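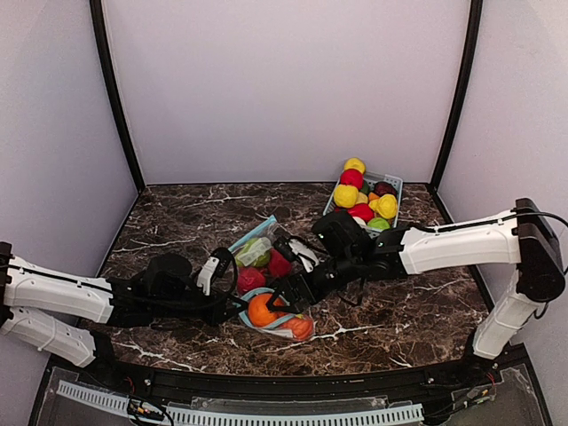
Vilgot Söderlund wrote back to my first post within the hour to say that he'd happily sit next to the arms all day, but not until somebody told him in plain words what happened in June. Fair enough! I left it out of the first version and I shouldn't have, so let me put it in before I get to hours and pay.

We run a two-arm bench at Vevstead where the arms handle toy fruit and a plastic bag. In June the right arm lost its position reading for a moment and closed when it should have opened. The left arm was still pulling, and neither one let go. The bag tore, and the person at the bench (me) reached in to save it before hitting the stop. I got a pinched thumb and a long talk with Yoshinori Tsuchiya, who was right about all of it. The fault was a worn cable connector at the wrist. It had been dropping out for days and I'd been clearing the message and starting again, because it always came back.

So the connector is new, the grip force is turned down, and there's a rule that hands stay out until the arms are stopped and you've said so out loud. What we don't know is whether ordinary people would catch the early signs any better than I did – and that's what we want help with.

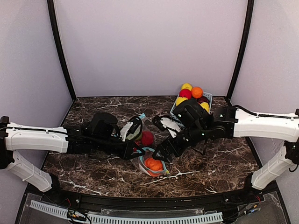 I'm looking for 44 people to come in for a session at our Gonedport site. You'll watch the arms work on the bag task, with a stop button under your hand, and press it whenever something looks wrong to you. Some runs will have a small fault put in on purpose (a late grip, a twitch, a pause that goes on too long) and some won't. Afterward we talk through what you saw and why you pressed, or why you didn't. There's no score, and pressing too often is fine!

The details:

- **Length:** 2 hours, with a break whenever you want one
- **Where:** Melnyk building, Gonedport, ground floor, step-free
- **Who:** anyone 18 or over, no technical background needed
- **Pay:** $300, paid the same week, including if you stop early
- **Not suitable if:** you've worked on the Cletatier control software (you know too much, sorry)

You won't be asked to touch the arms or the fruit, and I'll be in the room the whole time with a second stop button.

If you've ever ignored a warning light at work because it kept going away, I'd especially like to hear from you. Send a short note with your name, the days you can't do, and anything you want to ask about June. Notes need to reach me by August 31, 2020, and I'll answer every one myself.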